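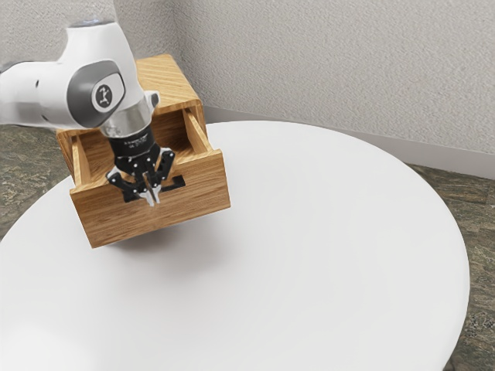
Our robotics club at Hultbridge has spent most of the summer trying to teach a simulated arm to deal with a drawer, and I'm far more excited about that than any grown adult should be! We meet upstairs at the Crichton building, 31 of us on a good night, mostly students with a few hangers-on like me. The cabinet we work with is a little wooden one on a round white table, and the bit everyone argues over is what to do once the drawer is out and the gripper has its fingertips down by the front panel. Do you push from inside, or lift away and go for the outside? I'm firmly in the inside camp, for what it's worth.

The project goes by the name of Sivlow (don't ask, it won a vote in February) and it's all done on screen for now. That suits us. A real arm costs more than our whole budget, which was 2000 pounds this year and mostly went on two decent computers. Students write their own control code in small teams, run it overnight and come back the next evening to find out how it did — usually with a lot of groaning and somebody's crisps going round.

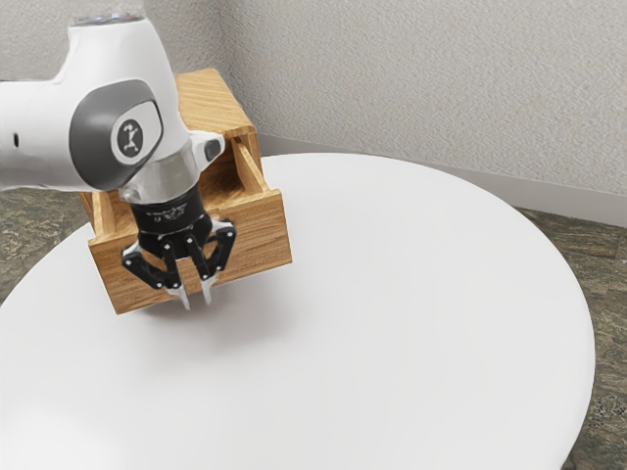 There are seven teams, and they've all gone at it differently. One lot plan every move by hand and are very proud of how tidy their code looks. Another lot let the thing learn by trial and error, and they've had some wonderfully daft results along the way, including an arm that spent a whole night waving at the wall. I've been helping the youngest team, who are sharp as tacks and have already rewritten most of what I gave them (quite right too).

The big date for us is the student meet at Ustton, where each team gets 2 runs and the better one counts. The cabinet gets turned to a new angle between runs, so anything that only works from one spot is going to come unstuck. Our teams have been practising with that in mind, and the chat group has been going mad with clips and advice.

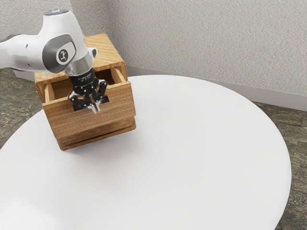

The Sivlow arm at the upper drawer, in simulation.

If you're a student and fancy joining, come along to any club night. You don't need to have written code before, and we've got spare laptops. Bring a jumper, the upstairs room is freezing!

September 11, 2024 | By the club news desk

Get our newsletter. Enter your email address

This site uses cookies to remember your settings. Accept | Manage

Search news, clubs, events Go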